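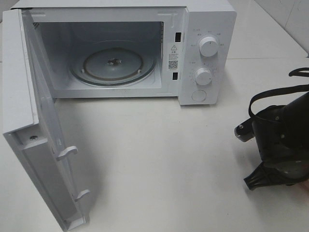 Renting a room in Stolten for the summer – deposit question
Posted in May by regis_vidal, 7 replies

Hello all. I found a furnished room in Stolten, near the Crabtree bus stop. The owner asks for a deposit of 2000 and the rent is 1290 with heating. Is it normal that the deposit is higher than one month? In my country it is always the same as the rent.

trurkton_tom
Too much. I paid one month only, and I got it back in a week. Ask for less.

leonie.m
I do not agree with Tom. For a furnished place many owners ask more, as they leave the bed, the dishes and the kitchen things. My own rent is 1181 and I gave almost two months. What matters more is the list of contents. Mine did not mention any small appliances, and when I left we had a long discussion about a kettle.
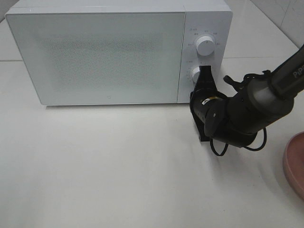 So write down each thing with its condition, and sign it both of you before you take the keys. I did this in my second place and had no trouble.

trurkton_tom
A list does not help if the owner is dishonest, Léonie. A smaller deposit does.

leonie.m
Maybe. But he can refuse you and take the next person.

regis_vidal
Thank you both. I will visit again on Saturday and ask for 1290 – and for the list also.

Recent topics
Bus pass from Riseck to Stolten
Who pays for a lost key?
Quiet streets in Trurkton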